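Rubrique : Arts de la table et objets du quotidien

3.2 Le support en fil métallique

J'avoue que c'est la partie de l'étude que j'ai préférée ! Dans la section précédente, j'ai parlé des égouttoirs à casiers, ceux qu'on trouve un peu partout et qui mangent la moitié du plan de travail. Je passe maintenant à leur cousin minimaliste - quelques tiges noires pliées, une base basse, un montant vertical, et c'est tout. Dans notre corpus Sotthorpe (70 objets de cuisine, relevés en October dernier), c'est la famille la moins documentée, et je trouve ça bien dommage.
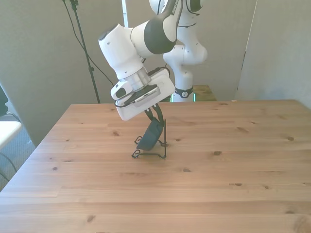
Figure 3. Support en fil noir sur plateau en pin, avec un objet sombre incliné contre lui.

Ce qui m'a frappée, c'est le peu de matière qu'il faut pour tenir une pièce penchée. À gauche, deux petites boucles reposent sur le bois (je les avais d'abord prises pour un simple ornement, et je n'en suis plus si sûre) ; à droite, le montant s'élève seul. Un bol bleu marine y tient sur le côté, l'ouverture tournée vers le haut à droite, et le montant dépasse légèrement son bord. J'aime beaucoup ce détail, parce qu'il laisse voir l'extérieur du bol et ses fines stries horizontales, qu'on oublie complètement dès que la vaisselle est empilée.

Reste la question du rangement - un bol par support, c'est joli mais gourmand en place. Dans l'inventaire Tondico, qui compte plus de 500 fiches, j'ai surtout croisé des modèles prévus pour des assiettes, et je me garderai donc de généraliser.

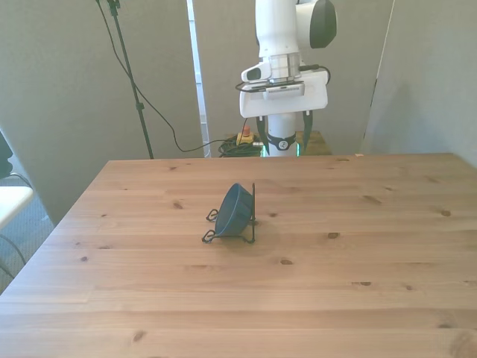

3.3 Les plateaux en bois clair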